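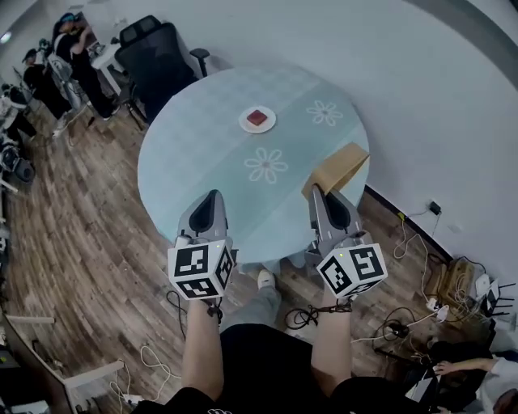 A round table with a patterned tablecloth, a red block on a white plate, and a piece of cardboard reaching past the table's edge.

Why Things Tip: Overhang and the Balance Point

Jistent Science Pages for ages 8 to 11
Last checked Oct 6, 2021

An object overhangs when part of it sticks out past the edge of whatever is under it. Cardboard often does this on a round table. The edge of the card is straight and the edge of the table is curved, so the two do not line up.

Whether an overhanging object stays put depends on its centre of gravity. This is the point where all of its weight seems to act. Another name for it is the balance point.

Finding the balance point

In a flat rectangle of card with the same thickness all over, the balance point is in the middle. To find it, draw a line from each corner to the opposite corner. The lines cross at the balance point.

A cube made of one material has its balance point in the middle too, but inside the cube, halfway between the top and the bottom.

The tipping rule

If the balance point is above the table, the card can rest there without help. If the balance point is past the edge, the card tips and falls unless something holds it up or holds it down. A hand or a clamp can do this. So can a heavy book placed on the part that is still over the table.

Short, wide objects are harder to tip than tall, narrow ones. A block on a plate has a flat base and a low balance point. It has to be tilted a long way before it falls onto its side. A pencil standing on its end has a high balance point and a tiny base – a small bump is enough.

Round tables and square tables

A square table has corners, and a rectangle of card can be lined up with two edges at once. A round table has no corners. Card placed close to the rim will usually have at least one corner in the air. Moving it toward the centre of the table fixes this.

Tablecloths change one more thing: friction. Friction is the force that slows down sliding. A rough cloth grips card better than a smooth tabletop does. If the cloth itself slides, everything on it moves as well.

Test it yourself

You need a sheet of stiff card, a ruler, a pencil and a table.

1. Measure the length of the card. Ours was 23 cm.
2. Draw the corner-to-corner lines and mark the balance point.
3. Lay the card flat on the table with one short side level with a straight edge.
4. Push it out 1 cm at a time. Let go after each push.
5. Write down the last distance at which the card stayed up.

Our card stayed up at 11 cm and fell at 12 cm. Half of 23 is 11.5, so the result agrees with the rule.

Now put a coin on the end of the card that is over the table and repeat the test. The card can go out further, as the coin has moved the balance point toward that end. Put the coin on the other end and the distance gets shorter.

Words to know

Centre of gravity: the point where an object's weight seems to act.
Overhang: the part of an object that sticks out past its support.
Friction: the force that slows down sliding.
Rim: the outer edge of something round.

Next page: Levers and Seesaws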